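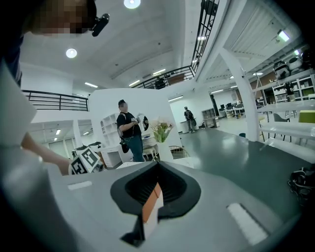
I am reopening this ticket because the Monetti floor coating still goes dull in patches, and the answer I got last time doesn't match what I see on the ground. The dull patches come back a day or two after every wash, mostly on the walking line next to the curved white partition. Your agent wrote that the coating was "probably a satin batch" and was never going to shine. I don't buy it. Look at the dark green-gray stretch to the right of the partition, out toward the thick white column. You can read the ceiling lights in it. A satin floor doesn't do that, so please take the satin theory off the ticket.

Product: Monetti floor coating, dark green-gray, gloss
Area: 2,000 square feet
Cleaner: Jonitz neutral floor wash
Pads and machine: Kastside
Opened by: Selim Aydoğan
Status: reopened Dec 28, 2021

What I was told to try, and what came of it

Step 1. Change the mop water more often.
Done. Fresh bucket for each half of the room. The patches looked better right after and then came back in the same places. I'd call this no change. It did use up a lot of cleaner.

Step 2. Cut the Jonitz to half strength.
Done, twice. The instructions I was sent said half strength would "restore the full shine." It did not. There was less stickiness underfoot near the white counter, so maybe we had been mixing it too strong, but sticky and dull were two separate complaints and only one of them moved.

Step 3. Swap the red pad for the white one.
Done. This is the only step where I saw a real difference. With the white pad the shine held for four days by the partition. Then we ran out of white pads, somebody put the red one back on, and the dull line was there the next morning. One good stretch is not proof, and I'd like to see it happen again before anybody writes "resolved."

Step 4. Let the cleaner sit for 30 minutes before rinsing.
Not done. The label on my jug says not to let it dry on the floor, and it would dry. Please check who wrote this step.

Reply from Kastside support (Choo)

Thanks for the detail. Agreed on the satin question, I've removed that note. Also please ignore step 4, it belongs to the stripper and not to the floor wash. Can you tell me when the coating went down and how soon it was first machine scrubbed? Monetti asks for 28 days before any pad touches it.

My answer

It went down in August. The first scrub was inside the 28 days, I'm fairly sure of that, but it was done over the whole floor in one go with the same pad. If early scrubbing was the cause I would expect the whole floor to be dull, and the open side is fine. So I accept it as a mistake on our end, but I don't accept it as the answer.

I also moved the white pedestal with the flowers a little way off its spot and looked underneath. Shiny. The floor under the round woven chair is shiny too. To me that points at wear plus the wrong pad -- grit off people's shoes getting ground in -- and not at the coating itself.

Choo

That sounds reasonable. I'm sending one box of white pads. Please use them on the partition side only and keep the red ones off that area. I would hold off on the "shine booster" for now.

My answer

Good, I wasn't going to buy the booster anyway. The sales page claims 51 percent more gloss and doesn't say more than what.

Pads go on when the box gets here. I'll run them on the left half of the dull line and leave the right half alone, same cleaner, same strength. Leave the ticket open until I've reported both halves.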